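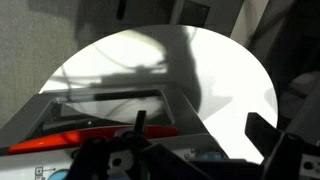
Shadows across a bright white disk. Picture supplied by the Fumley Press Circle.

Fumley Press Circle asks publishers to show their sums on "local" news

12 October 2025

The Fumley Press Circle today called on publishers in Fumley, Wesport and Mesgate to say plainly how many of the stories they sell as local are written by someone who has been to the place.

The call follows the Circle's September meeting in Wesport, where members heard three talks on the revival of local reporting. All three speakers said it was well under way. None brought figures that could be checked.

"I have sat through a good many of these talks and I would love one of them to be right," said Olanrewaju Tijani, who chairs the Circle. "We were shown a slide with an arrow going up. I asked what the arrow was measuring and was told 'engagement'. I asked what that meant and we broke for lunch."

After the meeting, members read 600 items published under local headings by titles covering the three towns. They looked for a named reporter, a quote given to that title, or any other sign that a call had been made or a meeting attended. The full list, with the members' notes and their disagreements, can be read at the Circle's office in Jibrin Street.

The Circle does not claim this is a proper study. The readers were its own members, several of whom used to work for the titles concerned, and it would be fair to treat their view with some doubt. It is publishing the notes so that others can do so.

Publishers are asked to print a line under each item saying where it came from: a reporter, an agency, a council notice or a press release. That would include this one.

The Circle is also putting up a grant of £3000 for one reporter to cover council meetings in Mesgate. Mr Tijani said he did not expect it to change much.

"It will pay for some evenings in a council chamber - that is all it will do," he said. "If anyone describes it as a new model for journalism, I'll ask for the money back."

Applications should be made in writing, with two published pieces and no covering video.

Notes to editors

The Fumley Press Circle is a members' group for working and retired journalists. It takes no money from publishers. Mr Tijani is available for interview by telephone.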